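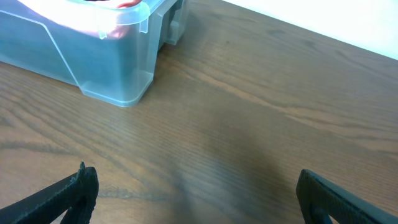 Virkex Loan Pays Off for Preltska

When Preltska sent their reserve striker out on loan to Virkex in the winter window, most supporters assumed they had seen the last of him in our league. He had started two games in the first half of the season and looked short of confidence in both. Virkex were sitting near the bottom of the second division and needed anyone who could put the ball in the net.

By the end of the spring he had scored nine goals, more than any other Virkex player managed all year. Four of those came from set pieces, where his height was always going to be useful. The rest came in open play, mostly from runs to the near post that he rarely made in a Preltska shirt. Virkex stayed up with a game to spare and would like him back, but the loan had no purchase clause and he returned to Preltska in May.

The question is where he fits. Preltska play with one forward, and the current first choice missed only one match last season. The club has talked about going with two up front at home, something they tried twice in the cup without much success. The midfield got stretched and Ternodum in particular passed straight through it.

Ternodum, for their part, are still the team to catch. They finished on 36 points from the second half of the season alone and have kept the whole back line together. Their only real loss is the left-sided midfielder who went to Amrani on a free transfer. He is past his best years but his crossing is as good as ever, and Amrani have lacked that kind of service for a long time.

Amrani also have the hardest start of any club. They open away at Ternodum, then host Preltska, and the ground will be missing one stand until the roof work is done. Capacity on that side is down by around 40 percent, so away fans should expect a smaller allocation and should buy early. Tickets will not be sold at the gate for either of the first two home matches.

Preseason friendlies are under way. Preltska drew 2-2 with Virkex last week — the returning striker played the second half and hit the post from a corner. Virkex fans gave him a good hand when he came on. Lineups and kickoff times for the remaining friendlies will be in the next issue.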